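Sastar Opens Sarkbridge Handling Hall for Produce Picking Demonstration

SARKBRIDGE, June. Sastar will open its Sarkbridge handling hall to retail and wholesale visitors this month for a demonstration of multi-finger robotic picking on a grocery display. Sessions start at 10 a.m. and last 30 minutes.

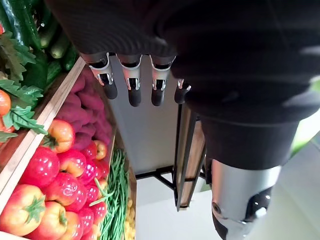
The demonstration uses the Tichý hand controller, which sets grip force separately at each joint. Artificial vegetables are used throughout, so that every session starts with the same stock. Long green beans lie directly against the tomatoes, and the controller must plan a separate approach for each.

Visitors will see the operator console and may request an item from the display. The Tichý software holds 214 stored grasps, sorted by shape and stiffness.

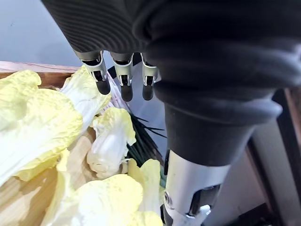
Approach height is the first setting covered in the session. The controller pauses the hand above the crate before closing and checks the position of each finger. With napa cabbage the fingertips stop just over the ruffled leaves, and the final descent is made at reduced speed.

Wrapped goods are covered in the second half. Staff will explain how grip limits are changed for film packaging and how a failed grasp is logged.
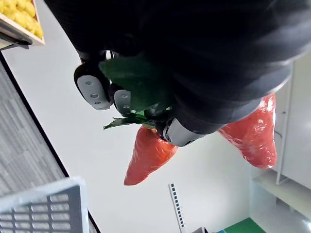
Hetberg, a wholesale distributor attending the first session, asked that cycle times be shown on the console during each pick, and said that it would compare them with figures from its own packing lines. Sastar will display the times at all sessions.

Groups are limited to 12 visitors. Places can be reserved through the Sarkbridge front desk. Closed shoes are required in the hall.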